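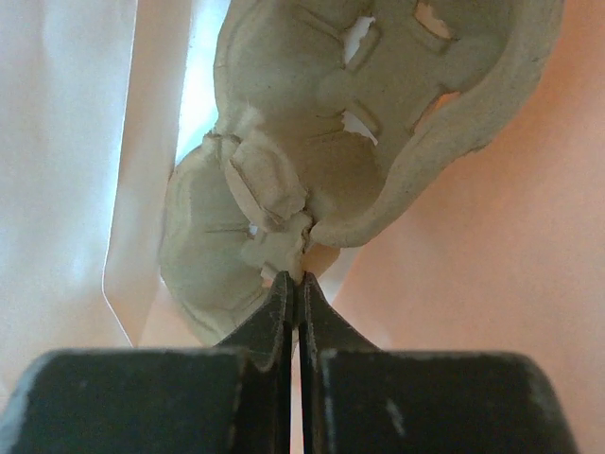 A torn piece of molded paper pulp.

Home | Opinion | Town Life | Letters | Archive

The second life of packaging is shorter than we think
Jan 24, 2023
By the Likus opinion desk contributor, Hostotthorpe

In December my household received eight parcels. I know the number because I kept all the boxes in the hallway, with the intention to use them again. I grew up in a home where paper from a gift was ironed and put in a drawer, and I still cannot throw away a good box without feeling that somebody is watching me.

Now it is January and I must admit that I used two of them. The others went to the collection point on Skikov Street, where I stood in line behind people who carried the same kind of boxes, also flat, also clean. We were all very polite to each other. I think we all had the same small feeling of having done something correct.

I would like to question this feeling a little. Recycling is good and I will continue to do it. But it has become the place where our thinking stops. We buy a lamp, the lamp comes in a box inside another box, and because both are made of paper we consider the matter closed. When the filling was plastic, at least we were angry about it.

Paper also has a cost. It must be made, pressed, dried and driven to us, and then driven away. A paper tray for drinks may be in use only for the walk from the counter to the office. I do not know any other object in my life which works so little.

The Popescu bakery in our town tried something different last year. It put out a crate where customers could return paper bags and trays in good condition, and other customers could take them. A sheet of paper on the wall said that 400 pieces were taken again in the first season. Some people found it not hygienic, and I understand them, although the bread was never put in a used bag. The crate is still there, but now it stands behind the door, and one must ask for it. 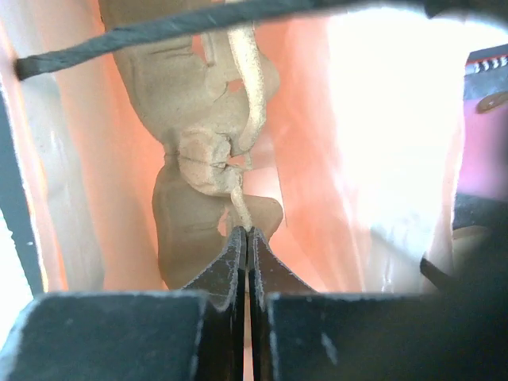 What I would ask from the shops

My request is modest. Before a shop chooses a better material, let it ask if the thing is needed. A pair of shoes has already a box. A book can travel in one layer. String can be untied and kept, while tape takes the surface of the box with it, and after that the box is good only for the collection point.

From the town I would ask for a shelf. Hostotthorpe spent 1,510 on new signs which explain the colors of the bins. I have read the signs and they are clear. For less money we could have a dry, covered shelf beside the bins, where clean boxes wait for a person who is moving to a new apartment or sending something to a relative. At present this person goes to a shop and buys new ones.

And from myself I must ask that I order less. This is the most difficult part, and I have two parcels coming on Friday.

Last updated: Tuesday, 8:00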